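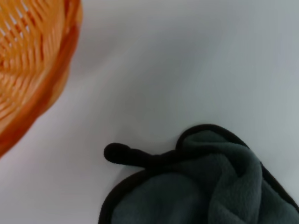 Orange basket and gray cloth on the white surface, wrist camera view.

Skavex Robotics Club
Minutes, Tuesday meeting, Room 128

Chair: Américo Paiva
Minutes: Laurinda Frade

Called to order at 3:40 p.m. Minutes of the last meeting approved with one correction (the spare gripper pads went to the Peixoto team, not to Cunano).

1. Cloth task
Américo reported on the cloth-to-basket task for the May showcase. The arm is to pick up the cloth and put it in the basket. The team has 856 recorded runs, all done by hand control. Laurinda asked how many start with the cloth bunched up. Américo said about half and will check the log.

There was a long discussion of the hanging loop on the cloth. Cunano team wants the arm to grab the loop each time. Peixoto team says a raised fold is easier to find from the wrist camera. Agreed to try 10 runs each way and compare before recording more.

Cloth edges and loop are black, so the camera settings stay as they are until the comparison is done. Any change goes in the notebook with initials.

2. Vullus software
The new version of Vullus drops the connection when the laptop sleeps. Turn sleep off before each session. Laurinda will write to the help desk.

3. Table time
Only 2 teams at the table per afternoon. Sign-up sheet is on the cabinet door. Peixoto team asked to swap with Cunano next week; agreed.

4. Other business
Permission slips for the showcase are still coming in. Hand them to Laurinda.

Actions
Américo: check log for starting positions
Laurinda: Vullus help desk, permission slips
Both teams: comparison runs

Adjourned 4:35 p.m.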